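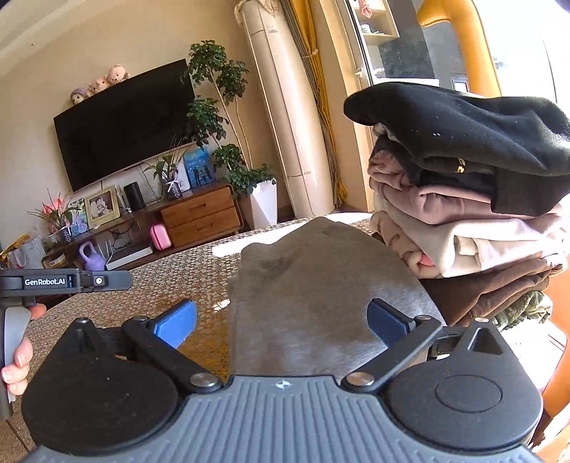 Delphine Villanueva wrote to me that folding is a job for the bedroom, door shut, and that a living room table should be left for people to sit at. I love her letters and I couldn't disagree more! Fold where the sun comes in, I say — where there's a television, a plant or two and somebody wandering through to talk to. I gave it 40 minutes last night at the big table and I was sorry when the basket ran out. A pile of clothes going up, dark things and pale things all squared off together, is a lovely sight in a room (and you find the missing shirt). Bedrooms are for sleeping. Delphine, come over in August, bring your towels, and we'll do them at my table with the radio on.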